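대림 시기, 저녁 기도를 다시 배우며
스테츠스카 공동체 소식지 / 12월 19일 월요일
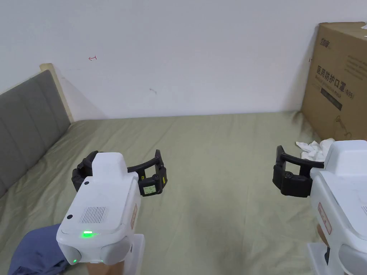
대림 넷째 주간에 들어섰습니다. 이번 호 묵상 꼭지는 저녁 기도에 대해 쓰기로 했습니다. 지난달 나눔 모임에서 가장 많이 나온 이야기가 하루를 마치면서 드리는 기도였고, 어떻게 시작해야 할지 모르겠다는 분이 여럿 계셨습니다. 저도 오랫동안 잘하지 못한 일이라 가르치는 글은 되지 못합니다. 제가 해 본 것과 막혔던 것을 적습니다.

저는 장로교 집안에서 자랐습니다. 어릴 때 우리 집 저녁은 가정 예배로 끝났습니다. 아버지가 성경을 한 장 읽으시고, 찬송을 한 곡 부르고, 돌아가며 짧게 기도했습니다. 형은 늘 빨리 끝냈고 저는 졸았습니다. 그때는 그 시간이 길기만 했습니다. 대학에 가면서 집을 떠났고 저녁 예배도 그대로 끊겼습니다. 주일에는 교회에 나갔지만 평일 밤에는 아무것도 하지 않았습니다. 그렇게 지낸 기간이 꽤 깁니다.

다시 시작한 것은 스쿨테티 수도원에 머물렀을 때입니다. 직장을 그만두고 다음 일을 정하지 못하던 때였습니다. 3월이었는데 산 위라 눈이 남아 있었습니다. 10일을 묵었습니다. 그곳에서는 하루의 마지막 기도를 끝기도라고 부릅니다. 저녁을 먹고 설거지가 끝나면 종이 울리고, 불을 거의 끈 성당에서 시편을 노래합니다. 시편 4편과 91편, 134편이 자주 나왔습니다. 기도가 끝나면 아침까지 말을 하지 않습니다. 첫날 밤에는 그 침묵이 어색해서 잠이 오지 않았고, 사흘째부터는 종소리를 기다리게 되었습니다.

끝기도에서 제가 가장 낯설었던 부분은 앞머리의 양심 성찰이었습니다. 시편을 시작하기 전에 잠시 멈추어 그날을 돌아봅니다. 잘못한 일을 찾아내는 시간인 줄 알고 처음에는 긴장했습니다. 안내하시는 수사님께 여쭈었더니 감사한 일부터 떠올려 보라고 하셨습니다. 그날 받은 것을 먼저 말씀드리고, 그다음에 놓친 것을 말씀드리고, 내일을 부탁드리면 된다고 하셨습니다. 집에 돌아와서도 이 순서를 그대로 쓰고 있습니다.

집에서 하는 저녁 기도는 수도원과 많이 다릅니다. 종도 없고 성당도 없고 옆에서 같이 노래해 주는 사람도 없습니다. 처음 몇 주는 책상 앞에 앉아서 했는데, 앉으면 밀린 일이 눈에 들어왔습니다. 거실로 옮겼더니 이번에는 가족들이 지나다녔습니다. 결국 잠자리에 들기 직전에 침대 옆에 무릎을 꿇고 하는 것으로 정했습니다. 무릎이 불편하신 분은 걸터앉아서 하셔도 됩니다. 자세보다 정해진 자리가 있는 것이 도움이 되었습니다.

시간은 7분입니다. 더 길게 잡았을 때는 며칠 못 가 빼먹었습니다. 먼저 성호를 긋거나, 개신교 배경이신 분들은 눈을 감고 숨을 고르십니다. 시편 한 편을 소리 내어 읽습니다. 작은 소리라도 입으로 읽는 것과 눈으로만 읽는 것은 다릅니다. 그러고 나서 그날을 돌아보고, 기도가 필요한 사람의 이름을 부르고, 주님의 기도로 마칩니다. 이름을 부를 때는 한두 사람으로 그칩니다. 욕심을 내어 명단을 만들었다가 명단을 읽는 일이 되어 버린 적이 있습니다.

가장 자주 받는 질문은 기도하다 잠들면 어떻게 하느냐는 것입니다. 저도 자주 잠이 듭니다. 예전에는 다음 날 아침에 죄송한 마음이 커서 그날 저녁 기도를 아예 건너뛰곤 했습니다. 그런 식으로 한 번이 일주일이 되고 한 달이 되었습니다. 지금은 잠들었으면 잠든 대로 두고 그날 저녁에 다시 합니다. 시편 127편에 주님께서 사랑하시는 이에게 잠을 주신다는 말씀이 있습니다. 번역에 따라 조금씩 다르게 읽히지만 저는 이 구절에 기대고 있습니다.

마음에 아무 느낌이 없다는 분도 계셨습니다. 시편을 읽어도 글자만 지나가고, 감사한 일을 떠올리려 해도 생각이 나지 않는다고 하셨습니다. 저에게도 그런 시기가 있었고 지난가을이 특히 그랬습니다. 어머니가 편찮으셔서 병원을 오가던 때였습니다. 밤에 집에 오면 드릴 말씀이 없었습니다. 그때는 시편 88편만 읽었습니다. 이 시편은 어둠이라는 말로 끝나고 밝은 쪽으로 돌아서지 않습니다. 성경 안에 그런 기도가 들어 있다는 것이 그 무렵 저에게는 위로였습니다. 어머니는 지금 집에 계시고, 저는 다시 다른 시편들도 읽습니다.

대림은 기다리는 절기입니다. 초를 하나씩 더 켜 가며 성탄을 기다립니다. 저녁 기도도 기다림과 가깝다고 생각합니다. 하루를 다 마무리하지 못한 채로 손을 놓고 아침을 기다리는 일입니다. 끝내지 못한 일과 답하지 못한 편지가 늘 남습니다. 저는 그것을 정리하고 나서 기도하려다가 기도를 못 한 밤이 많았습니다. 이제는 정리가 안 된 채로 시작합니다.

함께 해 보고 싶은 분들을 위해 켄디덴 집에서 성탄 전날까지 매일 밤 9시에 저녁 기도를 드립니다. 따로 신청하지 않으셔도 됩니다. 늦게 오시면 조용히 들어와 뒤쪽에 앉으시면 되고, 기도가 끝나면 말없이 헤어집니다. 차나 다과는 준비하지 않습니다. 오시기 어려운 분은 같은 시간에 집에서 같은 시편을 읽으시면 됩니다. 이번 주 시편은 4편, 16편, 91편, 130편, 134편 순서입니다. 성탄 전날에는 시편 대신 마리아의 노래를 함께 읽습니다.

시편을 옮겨 적은 소책자는 현관 옆 책장에 있습니다. 한 권씩 가져가셔도 좋습니다. 글씨가 작다는 말씀이 있어서 큰 글씨로 다시 만든 것을 아래 칸에 두었습니다.

다음 호에는 아침 기도에 대해 쓰려고 합니다. 저는 아침에 더 약한 사람이라 쓸 말이 많지 않을 것 같습니다. 아침 기도를 오래 해 오신 분이 계시면 경험을 적어 소식지 편지함에 넣어 주십시오. 이름은 싣지 않겠습니다.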